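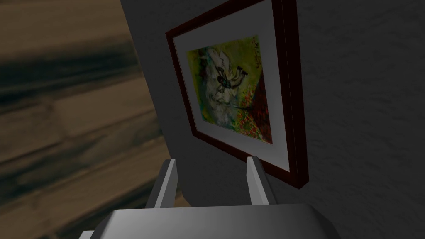

Wrist view from a simulated run: the open gripper, with a framed picture on the wall beyond it.

The fault first appeared in September, on run 119 of a household test series at Falter, a robotics firm in Tatamstead. A two-arm robot in a simulated apartment was told to move both arms to a ready pose. It reported the pose reached. The left arm was pointing at the ceiling.

Ctibor Sokol, who maintains the motion planner, first suspected the joint limits. They were correct. So were the collision meshes. The planner had done what it was asked to do, with a target that had been turned before it arrived.

The error was in the frame conversion. Falcão, the firm's simulator, stores rotations with the scalar term last. The control layer expects it first. A conversion step sits between the two, and an update to the calibration module had skipped it for the head and wrist cameras. Position data passed through intact, so distance checks stayed green. Orientation did not. 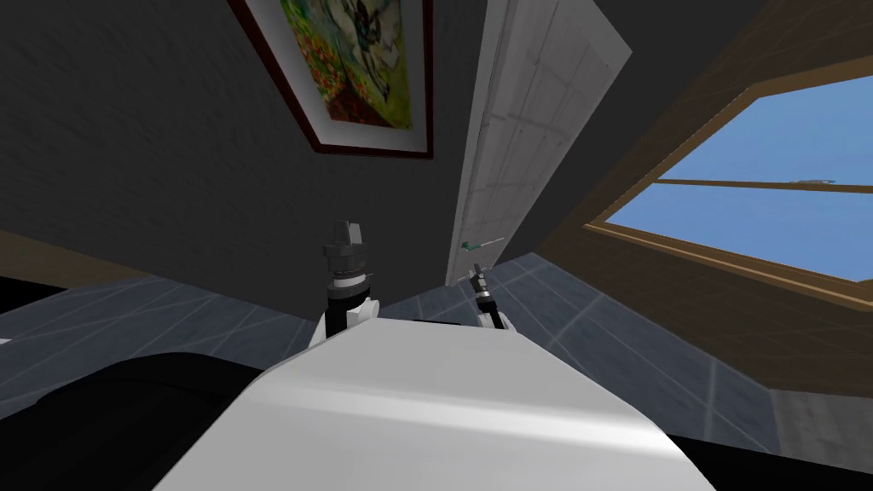

Could the same fault have occurred on a physical robot?
The control layer is identical on both, so the bad target would have been sent. The hardware has a separate torque cutoff, but that limits the force of a contact and does not prevent the motion.

Joana Garcia, who runs safety review, was less concerned with the bug than with the status message. The robot compared its pose with the same faulty target and found no error. "A check that shares its input with the thing it checks is a log entry," she wrote in her report.

Her team replayed 874 stored runs with an independent orientation test - gravity direction against camera pose - and flagged 34. All had been marked as passed.

The repair took one line. The new test runs before every motion command and stops the arm on a mismatch. Garcia has also asked for rotation order to be written into each message header, a change that touches 199 files. Sokol's group is working through them now.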